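About Listora

Wulan Wattimena started Listora from a single room, and we've grown a good deal since, though we still put the kettle on first thing and still answer our own phone (do ring, we love a chat!).

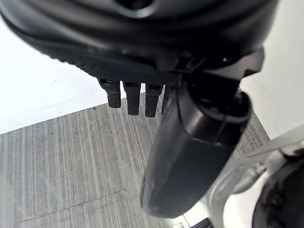 Prurow, Monday, September 29, 2025

We've moved! After a long July of packing, all 68 of us are under one roof at last, with grey floors, room for 204 visitors on open days and a proper canteen. Come and see us whenever you're passing, and stay for lunch if you can – the soup is very good.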